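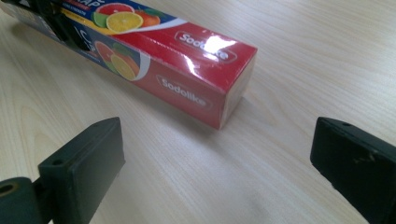 The new roll, still in its film

Kitchen & Pantry > Storage and Leftovers > Big box cling wrap, worth it or not?

ludi_boyer
Posted Tuesday 7:42 pm

So I finally gave in and bought one of the long boxes of wrap. Sodolike is the brand, red box with grapefruit and orange on it. I've been buying the skinny little supermarket rolls for years and swearing at them, and my sister-in-law reckons the big ones are a different animal altogether.

Haven't opened it yet because I want to work out where it's going to live first. It does not fit in my second drawer, which is where foil, baking paper and sandwich bags are now. It fits on the diagonal if I take out the rolling pin, but then the drawer catches on the way shut. The cupboard over the fridge is free but I'm short and I'd need the step stool every time I want to cover half an onion.

Anyone got one of these long boxes in a normal sized kitchen? Where do you keep it? And do you leave the film on the outside or strip it all off?

gumleaf69
Posted Tuesday 7:58 pm

Inside of the pantry door! I've got two of those wire racks meant for spice jars, one low and one high, and the box stands upright between them with a bungee cord across its middle. Looks a bit ordinary but it's been there since we moved in and hasn't fallen on anyone.

Take the film off. All of it. If you leave it half on it slides around in your hand when you're trying to tear.

Dorian_C
Posted Tuesday 8:10 pm

Going to be the grump here. I'd return it while it's still sealed. We went over to beeswax wraps and containers with lids and I don't miss cling wrap one bit. A bowl with a plate on top does ninety percent of what people use it for. You'd get your drawer back too.

ludi_boyer
Posted Tuesday 8:16 pm

Dorian I do have containers, a whole cupboard of them, and about half the lids lol. But I make a lot of pastry and I can't wrap a disc of shortcrust in a plate.

gumleaf69 I like the door idea. Mine's a sliding pantry door though, so nothing can stick out.

Dorian_C
Posted Tuesday 8:21 pm

Pastry goes in beeswax wrap just fine. I do it every weekend.

solene.h
Posted Tuesday 8:34 pm

It goes in beeswax wrap until you have to wash butter out of beeswax wrap in cold water. I tried for a whole winter. Everything smelled like old candles and my dough had a crust on it by morning. I went back to plastic for pastry and bread dough and kept the wax ones for cheese and cut lemons, and that's been a happy arrangement.

Ludivine, on storage, mine lies along the top of the microwave, right at the back against the wall. It's the one flat spot in the kitchen that was long enough. I pull it forward to tear and push it back again with my elbow. Just check your microwave doesn't vent out the top before you copy me.

Byung-chul
Posted Tuesday 8:50 pm

Former café cook, so I have Opinions about this.

Long rolls are only good if they stay on the bench. The trick to tearing is weight. A little roll skids because it's light, so you end up holding the box with one hand and pulling with the other and the sheet folds onto itself. With a long one you rest your forearm on the lid, pull toward you, then snap down at one corner and let it run across. If you're going to shove it up over the fridge you'll hate it inside a week.

If the cutter's rubbish, get a refillable dispenser. I've got a Feler at home, the kind with the sliding blade, and it's going strong after 8 years. Measure your roll first! I didn't, and my first one was too short by a thumb's width.

gumleaf69
Posted Tuesday 9:03 pm

Slider all the way. I had a Gonix one though and the slider popped off its track every second go. My kids thought it was a toy car.

Byung-chul
Posted Tuesday 9:07 pm

Yeah, the track's the weak point on all of them. Wipe the flour out of it now and then.

Inès B
Posted Tuesday 9:25 pm

Has anyone said freezer yet? My nan kept her cling wrap in the freezer door and swore it came off the roll without sticking to itself. I do it too, and I think it helps, but I also think I might just be fond of the habit.

Dorian_C
Posted Tuesday 9:31 pm

It's an old favourite, that one. I tried it back when I still used the stuff and couldn't pick any difference, except that my hands were cold.

solene.h
Posted Tuesday 9:33 pm

I'm with Inès! It works for the first sheet anyway. After that it's warmed up and you're back to picking at the end with a fingernail. A long box would never fit in my freezer door though, I've only got a little under-bench one.

ludi_boyer
Posted Tuesday 9:52 pm

OK, been wandering around the kitchen with a tape measure. The microwave vents out the top, so that's out. Freezer door is no good, too narrow. But there's a gap between the side of the fridge and the end of the bench, 10 cm wide, where I've been keeping trays and the big chopping board, and the box stands up in there with the trays no trouble. It's right beside where I roll pastry.

Byung-chul, is standing it on its end bad for the roll?

Byung-chul
Posted Tuesday 10:04 pm

Nah. Just don't drop it on its end, a dinged edge will split every sheet in the same place. Put a folded tea towel underneath if the floor's tiled.

Dorian_C
Posted Tuesday 10:11 pm

Fine, keep it. But find those lids.

ludi_boyer
Posted Tuesday 10:15 pm

Lids are this weekend's job. Film's coming off in the morning, I've got a double batch of shortcrust to do and I'll let you know how the tearing goes.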